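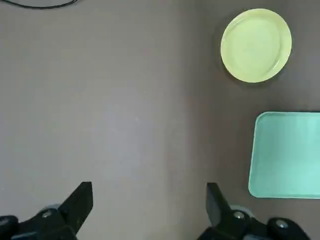 Wrist camera view, fingers open, plate and tray set out.

Recording plate-to-tray examples, the quick version

Written up fast because two people asked for it in September and I kept sending half an email. Assumes the arm is up and you can drive it. If not, do the Cendard setup page first.

What you need
Arm with wrist camera, the Tumska recorder, one plate, one tray, a clear table. Soft cloth. Notebook, paper, yes really.

1. Camera check
Open the live view before touching anything else. Both fingertips should show at the bottom when the gripper is open. If you can only see one, the bracket has slipped, so loosen, straighten, tighten, look again. Part of the tray going out of view at the side is fine. Cable along the top edge is fine too as long as it stays clear of where the fingers go down. Tape it if it wanders.

2. Light
Overhead only, blinds down. Soft shadows are ok. One side of the table darker than the other is ok. What you don't want is the light changing halfway through a batch.

3. Start pose
Fingers wide open, over bare table, nothing held. Save it as "home" and go back to it before every example. I skipped this on the first batch and the policy learnt to dither for a second or two at the start of every run. Threw the lot out.

4. Place the plate
Move it between examples. Near, far, left, right, close up to the tray. Don't be neat. Tray moves too but less often, once every 10 examples will do.

5. Record
Press start, wait one beat, drive. Go down over the rim, one finger inside and one outside, close, lift, carry across, lower, open, back off. Keep it slow and steady. Stop recording once the gripper is clear of the plate.

Fumbles: if you miss the rim and get it on the second go, keep it. Useful. If you drop the plate or bump the tray off the table, bin it and write the number down.

6. Label
Short and the same every time. "put the plate in the tray". Not "move plate", not "plate to tray pls". Recorder won't stop you typing rubbish, and Overgaard's import script treats every spelling as a seperate task.

7. Check as you go
After each 10, play back one at double speed. Look for frozen video, fingers that don't match the joint readings, wrong label. Takes a minute. Wipe the camera lens while your at it.

How many
Aim for 200 before you bother training. Below that we got a policy that reached for the plate nicely and then closed on air. Our full set is 819 after the bad ones came out. Shared between 4 drivers, which helped, everyone has their own way of coming in at the rim.

Take breaks. Tired driving shows up in the data, jerky lifts mostly.

Saving
Copy to the Wolten drive at the end of each session, one folder per driver, date in the folder name. Don't rename single files, the index breaks. Delete the local copy only after the index has rebuilt.

Known snags
Gripper stops short of fully open: home it again from the menu.
Recorder says "no stream": unplug the camera, count to five, plug back in.
Left and right swapped in playback: old config, fetch the new one.

Still to write: the bit on training settings. Corrections to me please.

Ozan Akyol
Oct 4, 2019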